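Nernside tea towel listings, README

Product text and sizes for the printed tea towels and wall prints in the Nernside range. Sold through the Plakallow shop, printed by Nandeck. Quick notes so whoever does the next batch isn't starting from nothing.

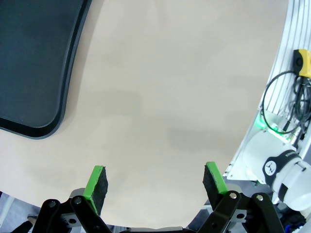
Listings are one row per design, and each design comes as a print, a tea towel or both. The design title goes in first, then the region it belongs to, then the blurb. Keep the blurb short, people read it on their phones. Colour names are the bit that goes wrong most. We had "stone", "sand" and "oat" all used for the same background, so please use beige for anything like the tabletop in the photo and charcoal for anything like the dark grey tray in the corner of it. Black is only for proper black, like the border on the lighthouse print.

What's in the folder

listings.csv - the main file, everything live in the shop
retired.csv - old designs, don't delete, customers still ask
blurbs.txt - long versions for the catalogue, not all done
sizes.txt - print sizes and towel sizes, check before quoting anyone

Columns

title: as printed on the design, same capitals
region: coast, moor, town or island. 4 only, please don't add "seaside" again
format: print, towel, both
colour: background colour, see above
blurb: plain text, no exclamation marks
stock: blank means print to order. Blank is not the same as 0!!

Known problems

5 rows in listings.csv have no region. They're the bakery signs set and I can't decide if that's town.

The Vigfúsdóttir fishing boats design loses its accents if you open the file in the wrong spreadsheet settings. Import as UTF-8. If you see odd symbols in the title, close without saving and start agian.

2 designs share a title (Harbour Steps). One is the blue version, one's the older line drawing. Told apart by colour only for now.

Towel sizes are before washing. Cotton, so they shrink a bit. Should say so in the blurb, most dont yet.

Changes

November: added the 8 moorland birds, both formats. Moved the railway posters to retired. Fixed prices that had the pound sign in twice.

Before that: no log kept, sorry.

To do

finish the catalogue blurbs
sort out bakery signs
gift wrap column? Plakallow asked, waiting to hear what Nandeck can do
spell check the island set, "lighthouse" is wrong in a few

Reuse

Blurbs are fine to copy for stockists as long as the Nernside name stays on. Artwork isn't in here and isn't covered by this, ask first.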